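Zolcombe teardown line, progress to 17 March 2025

Quick one, full numbers to follow. Arm at bench 5 now on desktop towers every shift. 200 units through so far, 74 needed a person to step in, mostly stuck latches.
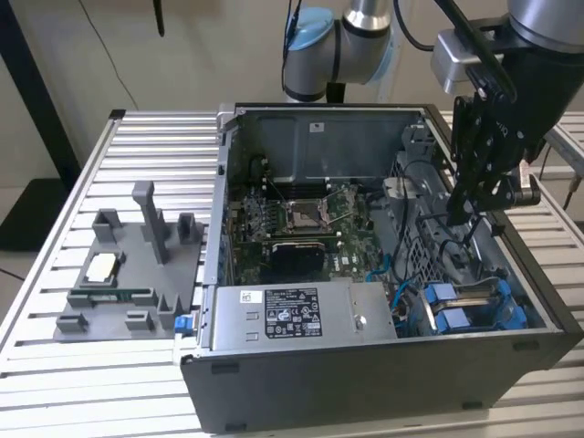
Dell tower on bench 5, socket open, CPU in the tray at left.

Staff side: 8 people retrained, none let go. Less wrist pain reported, more time on sorting and fault calls. Some grumbling about waitng on the arm, fair enough. Bukancombe crew want the same setup, need your ok on the second tray order by May.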